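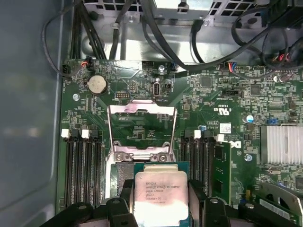 OK quick one because I have to be out the door by six and I promised myself I'd write this up before I forget which screw went where.

The Esstead box is getting its CPU back in. Xeon E5-1630V3, 3.7GHz, SR20L if you are the kind of person who looks those up (I am). Old chip. Don't care. It does everything I ask of it, which is mostly file storage, a pile of backups and one very dumb script that renames photos.

Background, short version. Bought the machine off a guy in Esstead who was clearing out an office. Paid 91 bucks for the tower, no drives, dust included. Ran fine for ages. Then in April it started shutting itself off. No warning, no error, just off. Fans stop, light goes out, silence. Sometimes after an hour, sometimes after a day and a half. Infuriating, because you can't sit there and watch a computer for a day and a half.

Things I blamed, in order: the power strip, the power supply, the cat (she lies on top of it, it's warm), the memory, the power supply again.

Swapped the supply for one I had in the closet. Same thing. Pulled memory sticks one at a time, same thing. Left the cat out of the room for a night and she yelled at the door until 3am, and it still shut off, so sorry cat.

Should have checked temps first. Obviously. I know. When I finally did, the CPU was running way hotter than it had any business being while doing basically nothing. Took the cooler off and the paste underneath had gone to something like old chalk. One corner had none at all. Whoever put it on was in a hurry, and I say that as someone currently in a hurry.

So, teardown.

The cooler comes off first. Four screws, diagonal order, a bit at a time. It did not want to let go. Do not yank. I ran the machine for ten minutes to warm it up, shut down, unplugged, then twisted the cooler gently left and right until it gave. Felt like getting the lid off a jar of honey.

Then cleaning. Coffee filters and rubbing alcohol. I used paper towel the first time I ever did this, years ago, and it left fuzz everywhere. Coffee filters don't. The crusty stuff around the rim needed a plastic card to lift, I used an expired library card. No metal near it please.

I took the chip out of the socket too. Did I need to? Probably not. But there was old paste squeezed over the sides and I wanted to get at the edges properly, and I also wanted to see into the socket in good light in case something was bent down in there. Nothing bent that I could find. Went over it twice with a flashlight at a low angle, which is the trick, bent pins catch the light differently from their neighbors.

Few notes on this socket for anybody who's only done the one-lever kind:

There are 2 levers. They open in a set order and close in the reverse order, and the order is marked right on the metal if you bother to look. I did not bother to look the first time. It just feels wrong and stiff if you go at it backwards, so if it feels wrong, stop.

The load plate swings up and stays up on its own. Mostly. Keep your sleeve away from it. Nothing good happens if that thing comes down while the chip is half in.

The chip goes in one way only. Line up the little triangle and the notches, hold it by the edges, lower it straight down flat. No sliding, no pushing, no wiggling. If it isn't sitting level, lift it straight back up and try again. I tried again. Twice, if you must know. My hands are not what they were before coffee.

Then plate down, levers in, and it takes more force than you want it to. The creak is normal. I hate the creak.

Paste next. I had a tube of Mimitz left over from doing my sister's laptop, and it was still soft, so that's what it got. Pea in the middle plus a small dot toward each corner, because it's a big lid and I've gotten paranoid about corners now. People argue about this online for pages and pages. Dot, cross, line, spread it with a card. I've done all of them and they all came out within a couple degrees. Just use enough.

While it was open I did some other stuff, since who knows when I'll be in there again.

Memory: wiped the contacts, put everything back where the manual says. The manual, not where it looks nice. These boards are picky about which slots fill first, and the order is not left to right like you'd hope. It skips around. I drew it on a sticky note and stuck it to the inside of the side panel.

Coin cell: changed it. They cost nothing and the clock had been drifting. You lose your BIOS settings when you do this, so take pictures of the screens with your phone beforehand. I took pictures of all but one page. Guess which page had the fan settings.

Dust: so much. Took the tower out on the back steps with a paintbrush and a can of air. Hold the fan blades still when you blow on them. There was a sort of felt mat behind the front grille that came off in one piece, I was almost proud of it.

Cables: tied up the worst of them. There was one loop rubbing on the bottom fan that I'd been hearing as a tick tick tick since winter and had decided was the hard drive. It was not the hard drive. That's two years off my life for a zip tie.

Reassembly took me longer than the whole teardown. Always does. I had 2 screws left at the end and had to go back through everything to find where they belonged (drive cage, underneath, of course). I keep screws in a muffin tin, one cup per stage, which works great right up until you bump the muffin tin.

First power on: nothing. Full heart attack. Fans didn't even twitch. Sat on the floor for a minute. Then noticed I hadn't plugged the extra CPU power cable back in, the one that hides up at the top of the board. Plugged it in, tried again, long black screen, longer than usual becuase it's relearning the memory, and then the logo. Beautiful ugly logo.

Temps are down a lot. I'm not going to give you a chart, I didn't write down the before numbers properly and I'm not going to make them up. But it used to be hot at idle and now it's boring at idle, and under load it stays well short of where it used to fall over. I gave it 5 hours of copying the whole Alcantara folder back and forth (that's the vacation video, huge, unedited, will remain unedited) and it never blinked.

I still want to swap the case fan. The rear one has a bit of a growl when it spins up. Bakon makes one that gets good comments for being quiet, but they're out of the size I need until who knows when, so the growl stays. If anybody has one they like, leave a comment. Not the light-up kind. It lives in a hallway next to where people sleep.

Other things still on the list, mostly for me:

Redo fan settings, see above, idiot

Label the drives on the outside this time

Find out why the front USB port only works if you lean on it

Order more alcohol, bottle's empty

Put the library card back?? no it's expired. toss it

Oh and somebody asked on the last post if it's worth bothering with a machine this old at all. For me, yes. It was cheap, the parts are cheap, it takes a lot of memory and I know where every screw goes (now). If you pay a lot for power where you live then maybe do the math first. I have not done the math. I don't want to do the math.

Side panel's still leaning on the wall and the cat has been lying next to the tower looking at me. Will put it on tonite. Gotta run, it's ten to.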